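Demthorpe Wool Blanket, Double Size

Item 762
Colours: oatmeal, moss, dark blue
Weight: about 2 kg

The Demthorpe is our heaviest blanket for the bed. It is woven in Humbridge from pure new wool, and afterwards it is washed and brushed on both sides, so it is soft already in the first winter. The edges are stitched by hand by Dymphna Phelan and Lalit Chaturvedi.

Many customers ask if it scratches. On bare skin you will feel a little — we recommend a cotton sheet between.

Care
Wash by hand or on the wool programme, never over 40 degrees. Dry it flat, away from the radiator. Small loose hairs on the surface are normal and will become less with use.

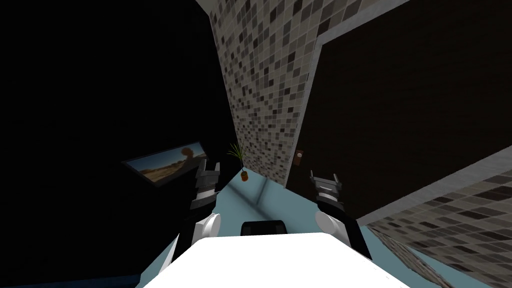
For the summer, fold the blanket with a piece of cedar wood and keep it in a cotton bag. Please do not use plastic, the wool must have air.

Repairs are possible also after many years. Write to Dragica Karagiannis at our Plemside shop and mention the item number.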